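Home | Household A–Z | Textiles | Folding | Random article

Reading time: 3 minutes

Folded towel

A folded towel is a towel that has been doubled over on itself one or more times so that it takes up less room, stacks with its fellows and gives a visitor the impression that somebody is in charge. The cloth is unchanged by the process. Most of the literature on the subject concerns the arguments it causes.

Terms

The line along which the cloth turns is the fold. The two or more thicknesses it produces are layers, and the dark line visible between them from the side is the crease, although careful writers keep that word for the mark left behind when the towel is opened again. The rounded side is the face or nose. The opposite side, where hems and corners collect, is the back, and is traditionally turned to the wall, where it can reflect on what it has done.

A towel folded once is said to be in half. A towel folded twice is in quarters if the folds cross, and in a long quarter if they run the same way. A towel folded in three is in thirds, whatever the thirds happen to measure.

Common methods

The half fold is the oldest and the least respected. It needs one movement and produces something too big for most shelves, but it is quick, it hangs well over a rail, and it can be done by a person who is looking at something else.

The quarter fold is the usual choice for hand towels. The corners are brought together, the cloth is smoothed with the flat of the hand, and the whole is turned and doubled again. Errors made at the first fold are handed on to the second with interest.

The thirds fold is associated with hotels and with people who have recently stayed in one. Each long side is brought in over the middle, hiding both edges, and the strip is then doubled to the depth of the shelf. It is slower than the others and its followers will mention this.

Rolling is treated by some authorities as a kind of folding and by others as a way of avoiding it. The household guide issued by Plilus gives it a chapter. The rival handbook from Grorkari gives it a footnote, and the footnote is unkind.

Surface

Folding is best done on something flat, waist high and clean. In practice it is done on beds, on the lids of washing machines, against the chest with the chin as a third hand, and on whatever is nearest. Curved surfaces are tolerated for a finished towel but are poor for making one, as the lower layer follows the curve and the upper layer has ideas of its own. The resulting step between the edges is known in the trade as a lip.

Weight and thickness

Thick towels fold roundly and spring open. Thin ones fold flat and slide. A towel of 319 grams behaves well in quarters, according to the Burkamer tables, which were drawn up for linen rooms handling 2,000 pieces at a time and have been quoted ever since by people with six. The same tables allow a stack of no more than 20, above which the bottom towel can be removed only by removing the others.

Colour

Colour has no effect on folding. It has a considerable effect on whether the folding is noticed. White hides an uneven edge; pinks and other mid-tones show the line between the layers plainly, and dark towels show lint instead, leaving the fold to go unexamined.

Disputes

The chief disagreement is over which way the nose should face. The Tamihana school holds that it should face outward, so that a single towel can be taken without catching its neighbour. The opposing view, that it should face whichever way it landed, has no written defence but is followed in 100 times as many homes.

A lesser quarrel concerns refolding, the practice of undoing another person's towel and folding it again properly. It is normally carried out in silence.

See also: Airing cupboard; Flannel; Ironing, avoidance of; Tea towel
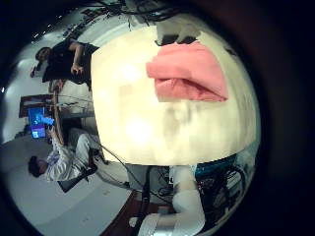

Pink towel, folded, on a rounded cream-white surface. The darker line of the crease separates the upper and lower layers.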